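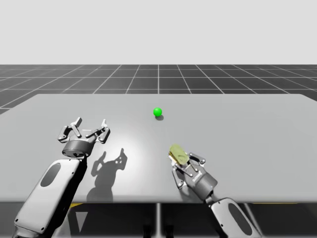
Zwei Arme, ein Tisch, eine grüne Kugel: unsere Zelle in der Simulation.

Ich oute mich mal gleich: Ich hätte im November fast zwei Roboterarme bestellt, obwohl uns einer vermutlich reicht. Das Angebot von Jukar lag schon ausgedruckt auf meinem Schreibtisch, und ich fand es großartig (zwei Arme! wer will das nicht?). Dann fragte mein Kollege Berhanu Shiferaw, was denn eigentlich der linke tun soll, während der rechte etwas hält. Tja.

Seitdem bin ich der Meinung, dass man erst simulieren und dann Geld ausgeben sollte, auch wenn der Vertrieb drängelt. Die Lizenz von Drallivska kostet uns 840 Euro im Jahr, und bei der Hardware steht allein für ein Paar Ersatzfinger 1158 Euro auf der Liste. Das Paar! Von Tisch, Schutzzaun und Schulung rede ich noch gar nicht, die Posten hatte ich in meiner ersten Planung schlicht vergessen.

Klar, am Bildschirm verkantet kein Kabel, und die Kollegen von Baloyi halten mir das auch jedes Mal vor. Stimmt ja. Aber ob sich zwei Arme auf so einem Tisch ins Gehege kommen, sehe ich dort eben auch, und zwar vor der Rechnung. Für den Praxistest habe ich jetzt 1000 Euro Leihgebühr eingeplant, fünf Tage, ein Arm. Über den zweiten reden wir danach.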